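How to Fold T-Shirts and Small Knits on a Covered Table
Posted 18 April 2023 by Sieglinde Reinholz

Folding on a bed works, but the mattress gives under your hands and the folds come out uneven. A table is better. It is the right height for your back, and you can walk around it. The one problem with a bare table is that cotton knit slides on it. A cloth over the top fixes that.

I fold all the laundry for a small guest house called Dultmont, plus my own, and this is the method I use for both.

What you need

A table at least as wide as a shirt is long
A plain cloth big enough to hang over the edges
A drawer, shelf or basket for the finished pile

The cloth does not have to be anything special. An old flat sheet is fine. Choose a plain color that is different from most of your clothes, so that you can see the outline of what you are folding. Mine came from a Vallberg bedding set after the fitted sheet wore out. Do not iron it for this. A few wrinkles in the cover will not print onto the shirt.

Step 1. Lay the shirt flat

Put the shirt on the cloth front side down. I lay mine sideways, with the length of the shirt running along the length of the table, so I can reach both ends without leaning over. Pull each sleeve out flat. Take hold of the two shoulder corners and give the shirt a light tug, then do the same at the hem. Run your palm from the middle out to the edges. Faint creases across the body are fine at this stage. What you want to get rid of is any place where the edge has rolled or doubled over on itself, usually at the hem and under the sleeve. If you fold over a bunched hem you will get a lump in the finished stack.
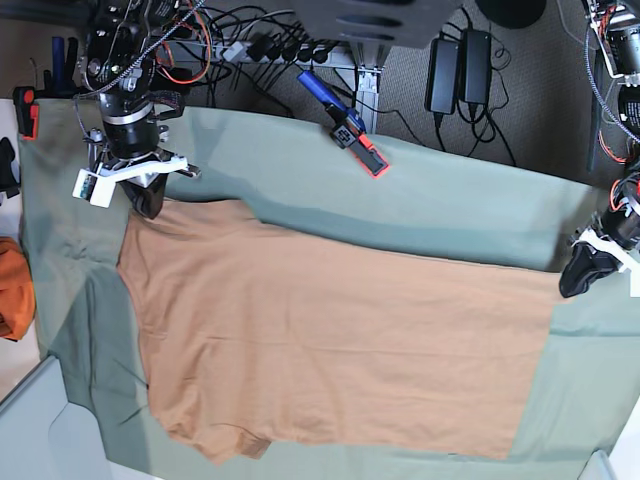
Step 2. Fold in the sides

Picture a line running from the middle of one shoulder straight down to the hem. Fold the side of the shirt in along that line. Fold the sleeve back on itself so that it lies flat and does not stick out past the new edge. Do the same on the other side. You should have a long rectangle. Check that it is the same width at the neck and at the hem, and adjust it now if it isn't.

Step 3. Fold up the length

For a shelf, fold the hem up to the neck and then fold once more in half.

For a drawer, fold the hem up to just below the collar, then fold in thirds. The shirt should stand on its edge without help. If it falls over, the folds are too loose. Press the air out with your forearm and try again. A Lodhi drawer of the shallow type takes 13 adult shirts this way in one row, which is about as full as you should make it.

Heavy cotton may only need two folds. Children's shirts usually need one less fold than an adult shirt.

Step 4. Open out the small knits

Socks, thin caps, baby leggings and other small soft pieces come out of the dryer in a wad. Do not try to fold them from that state. Put the piece on the cloth and look for an opening or an end you recognize. Deep creases and rounded bulges tend to hide a layer that is tucked inside, like the beige piece below, where two layers meet and leave a dark slit between them. Slide a finger into a gap like that and pull the layers apart gently. Once the piece is open, smooth it flat the same way you did the shirt.

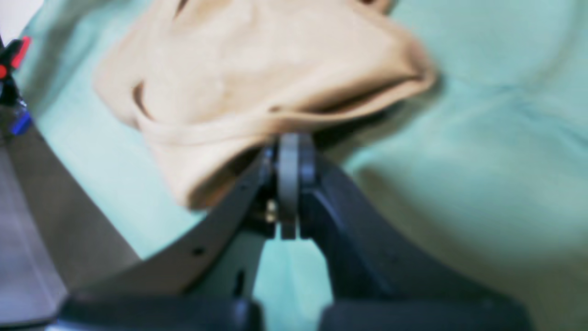 Knit stretches if you pull it from one corner, so work from the middle with flat hands. The fine ridges you see in a piece that has been squashed, like the faint horizontal ones in this fabric, can be smoothed by hand. Fold socks in pairs, toe to cuff, then in half again. I don't roll the cuffs over each other, as it wears out the elastic.

Step 5. Put things away

Stack shirts no higher than 8 on a shelf. Above that the pile leans and the bottom shirts get creased. Shake out the table cloth when you finish, and wash it with the next load of sheets.

Shirts that will not be worn until summer can go into a lidded box. I pack mine in December and refold them when they come out.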